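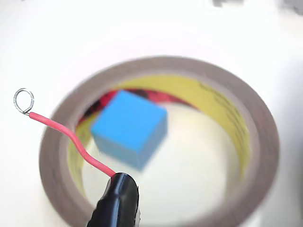

Poltness has not had a celebrity wedding before, and the town is not sure what to do with one. The two leads of the hospital drama Drondstead are expected to marry at Gronau House this spring, and the people working on it have been told to keep quiet. Most have managed it. What they will talk about is the boxes. Every phone handed in at the gate goes into its own box, sealed with brown tape, the wide sort wound on a yellow cardboard core, and stays sealed until its owner leaves. With 88 guests and almost 700 staff, drivers and extras from the show invited to the evening party, that is a lot of tape.

The couple met on the second series, when his character spent two episodes in a coma and hers read to him. They split up the following summer, and she moved out of the flat they shared. By the time filming started again they were arriving in the same car.

Neither has confirmed a date. The magazine Vlachou is said to have bought the pictures, though it would not comment, and the house shows as fully booked for most of May.

In town, the view is mixed. The bakery has put a cardboard cut-out of the groom in its window. The hotel on the front has raised its prices – twice, according to a regular – and still has no rooms left for the last weekend of the month.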